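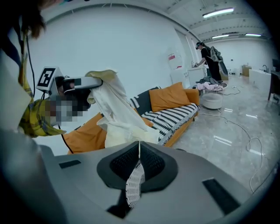
Folding station incident review — minutes
Orgate hall, September 27, 2018

Present: Maricruz Arriaga (chair), Crescencio Ayala, Brisa Cuautle, Jacinto Robles
Apologies: Berenice Tapia

1. Minutes of the June meeting
Accepted with one correction. The spare finger plates were ordered by Ochoa, not Adwood.

2. Left gripper failing to release
Brisa reported that the left hand-held gripper stayed closed after the trigger was let go. She was at the sofa station with a cloth in the jaws. She pulled the cloth out by hand, and the finger then snapped open against her knuckle. No cut, slight bruise, entered in the injury book.

Jacinto opened the unit the next morning. He found lint packed behind the finger pivot and a return spring that had lost tension. The log shows 340 grip cycles that session, 264 of them on the left hand. He thinks lint was the main cause. Crescencio thinks the spring would have gone anyway — these units are past their service interval. Left open until Zaden has looked at the spring.

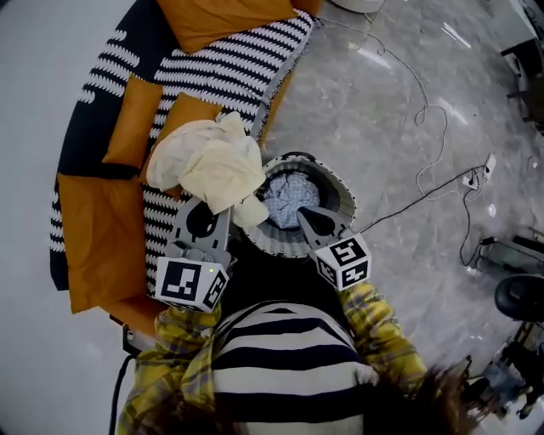

Laundry task at the sofa station, both grippers in use.

Agreed: if a gripper doesn't release, the operator stops, sets it down and calls the station lead. Cloth is not to be pulled from closed jaws. Jacinto will clean both pivots every 10 sessions and write it on the sheet.

3. Working space and cables
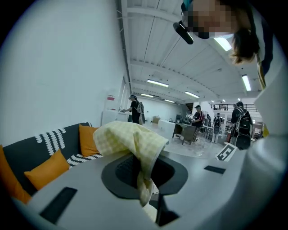 Crescencio raised the lack of a clear stop signal. When the gripper stuck, Brisa called out and it took 30 seconds for anyone to come. The hall is one open room, and with people in backpacks spread between the counter and the far end, a call from the sofa doesn't carry. Maricruz asked for a whistle at each station for now and a price on a call button. Brisa also wants the white floor cable by the sofa rerouted along the wall. Agreed.

4. Actions
Jacinto — send spring to Zaden; start cleaning sheet
Crescencio — whistles; call button price
Brisa — reroute cable with Berenice
Maricruz — update the operator card

Left gripper stays out of use until item 2 is closed.

Recent minutes
Battery charging and storage
Headset strap replacement
June meeting: spare parts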